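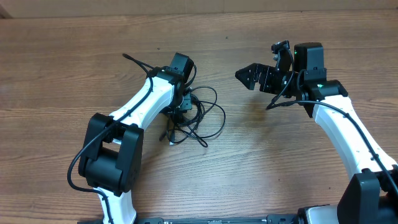 Cable knot, day one. The table is the good part.

Ok so this is the wooden table I keep going on about. Look at that grain! Warm brown, runs the long way, and I still want to oil it.

2/ The black cables, though. I swear I coiled those. Now it's one big tangle with a little white connector poking out the bottom.

3/ Bogumił says velcro ties, 300 to a bag. I do not need 300 velcro ties. (I ordered the 300.)

4/ Also thinking of a shallow tray for the back edge by the wall. Sola has one in beige that might match. Anybody got one? Does it slide around?

5/ Going in to untangle. Send snacks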